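Section 4 – Clearing and resetting the lounge seating

Applies to: Besson two-seat sofas with loose seat cushions, all Cutstead units
Prepared by: Vira Kravets
Checked by: Sorin Ene
Sheet 39, January issue

4.1 Before you start

Complete Section 3 (kitchen and bench tops) first. The lounge is done after the kitchen and before the floors. Allow 30 minutes for the whole of this section, including the lint pass.

You will need:
Clotine fabric brush, soft side
Vacuum with upholstery head
Two mesh wash bags, large
One shallow tray for small items
Laundry record card

Note: The upholstery head is stored with the vacuum. The floor head must not be used on seat covers. It pulls the weave.

4.2 Clearing clothing from the seat cushions

Clothing left on the seats is to be picked up one garment at a time. Do not scoop the pile. Sports kit in particular tends to be left as a set, with the top and shorts dropped separately along the seat, and a scooped pile usually goes into the wash with a sleeve or leg inside out.

1. Stand at the front of the sofa. Do not kneel on the cushions.
2. Check the whole seat for loose tags, receipts, coins and hair ties. Place anything small in the tray before moving any clothing.
3. Lift the top by both shoulder seams and let it hang. If it is folded under itself, open it over the seat and not over the floor.
4. Lift the shorts by the waistband. Check pockets, if fitted, and the drawcord.
5. Lay each garment flat on the nearest clear cushion and smooth it once with the hand.
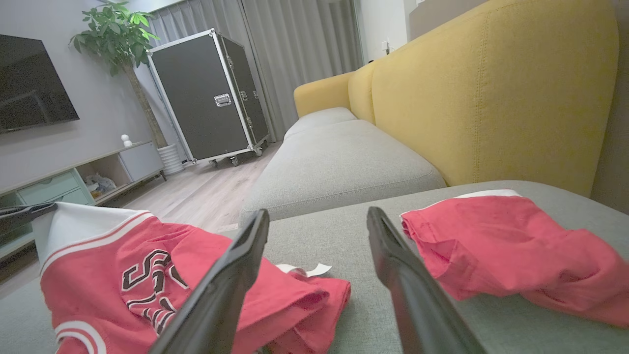
Figure 4-1. Red jersey, red shorts and small white tag on the seat before clearing.

Loose paper tags are kept until the laundry record card has been filled in. Copy any care instructions from the tag to the card, then put the tag in the paper bin. If a tag carries no care instructions, write "none" on the card.

CAUTION: Do not leave red or other strongly coloured garments on light grey seat covers if they are damp. Colour can transfer. If a garment feels damp when lifted, go to step 4.3.2 directly and check the cover under it for marks.

4.3 Sorting and bagging

4.3.1 Dry garments

1. Turn any top with printed or applied lettering inside out. Work from the hem up. Do not pull on the lettering itself.
2. Fold the collar flat so that it does not crease under the bag zip.
3. Turn shorts inside out and tie the drawcord in a single loose bow.
4. Place the top and shorts from the same kit in the same mesh bag. Close the zip fully.
5. Enter the bag on the card as "colours, cold".

4.3.2 Damp garments

1. Carry the garment to the laundry over the tray.
2. Hang it on the rail – do not bag it.
3. Return to the sofa and blot the cover with a dry white cloth. If any colour shows on the cloth, stop and see 4.6.

Note: White collars, waistbands and hem stripes on a red garment do not make it a mixed load. Wash it with colours. Hot washes are not used for kit of this type.

4.4 Brushing and vacuuming

1. Remove the seat cushions, starting with the one nearest the armrest. Stand them on end against the front of the sofa.
2. Vacuum the deck, then the gap along the base of the backrest.
3. Brush the backrest from top to bottom, following the vertical seams.
4. Brush each armrest toward the front.
5. Vacuum both faces of each cushion, then the piping if fitted.

4.5 Refitting the cushions

Seat cushions may differ in size on the same sofa. They are not interchangeable. Match each cushion to the number on its zip tab.

1. Refit the wider cushion first and push it fully back.
2. Refit the remaining cushion. The zips face the rear.
3. Press along the join with the flat of the hand until the tops are level.
4. If a cushion sits proud by more than a finger's width, remove it and check the gap behind for trapped items.

CAUTION: Do not beat the cushions to restore their shape. Turn them end for end at every second clean.

4.6 Marks and faults

Colour transfer on cover: do not wet the area. Record the unit number and request cover set 1874 from the Clelow store.
Pulled thread: do not cut it. Push it back through with a blunt needle.
Split zip: leave the cushion in place, zip to the rear, and report it under code 356.

Go to Section 5 (television wall and low cabinets).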